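# Tirkdale's Friday fruit table is back for July

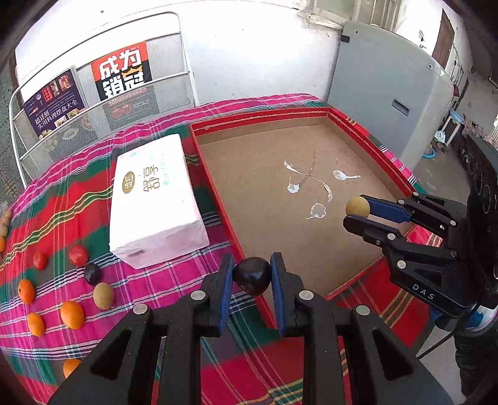
*A dark plum over the red-rimmed tray.*

Hi, it's us at Sistard, and yes, plum season has come around again! Starting this Friday we're bringing back the fruit table at our Tirkdale shop, and I couldn't be happier about it (I've been eating the early ones over the sink for days).

If you came last summer you know how it goes. We set out trays on the long table, you go through the fruit piece by piece, and you take home whatever looks good to you. Dark plums, mostly, plus a mix of smaller fruit that changes from week to week. Our growers over in Ulow expect to send nearly 200 crates before the season's done, so please bring a bag. Bring two!

Doors open at 8 in the morning and we pack up at 2. The first 50 people through get a free jar of our plum butter, the one with the ginger in it that sold out so fast last year.

One small change: the jam samples have moved to the Hong Street side, next to the bread, so the line for the table doesn't run out the door again.

Press folks are welcome any time after opening. Just ask for the shop desk and we'll find you a plum and somewhere to sit.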